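Subject: Re: [highstreet-chat] Clorkow units, any news?
From: Yae Ikeda

Hi all,

Sorry for the slow reply, I've been up to my eyes in stocktaking. Quoting the bit I'm answering:

> Does anyone know what's happening with the old Brandão
> building? I heard Clirnemer had bought the whole of the
> Clorkow arcade and were putting the rents up. Also is it
> true there'll be no parking for traders? We're thinking of
> taking one of the small units but not if it's going to be
> a building site until next Christmas.

Right, so I went to the open evening and can fill in some of this. Clirnemer have bought the arcade but not the Brandão building next door, which is still on a long lease to Raro (the furniture people, they use the top floor for storage and not much else). The two get muddled up all the time because of the shared entrance on the market side.

On rents, the small units are going at 378 a month to start with, fixed for the first year, and the service charge is on top of that. I asked twice what the service charge would be and got two different answers, so get it in writing before you sign anything! The corner unit is 1,034 square feet and they want one tenant for it, they won't split it. Shame, as I know a couple of us would have gone halves.

Parking: there are 8 spaces round the back for traders, first come first served, and you can't leave a van there overnight. Customers get the multi-storey with 100 spaces set aside, though I didn't catch whether they'd have to pay.

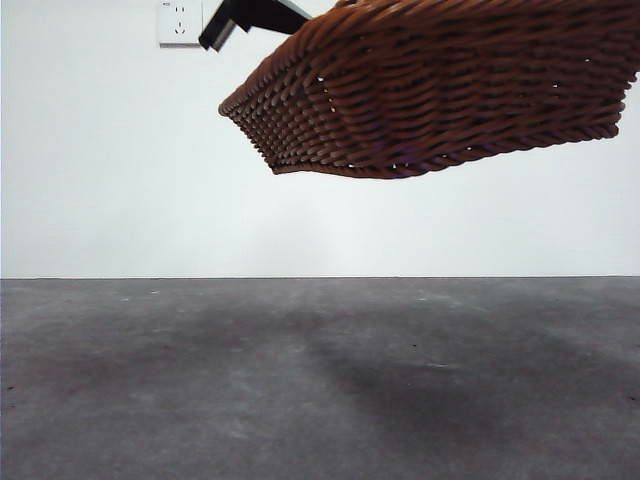
As for the building work, the roof is the big job and they're hoping to have it finished in November. The lady from the lettings office did say "hoping" rather a lot. The middle units will open first whatever happens, so if you're after one of those I'd ring soon, two had gone by the time I left. The ones at the far end haven't got their shopfronts in yet and it was perishing cold down there.

I'm staying put for now, my lease has a while to run and I like my window. But do shout if you want the floor plan, I picked up a spare.

Yae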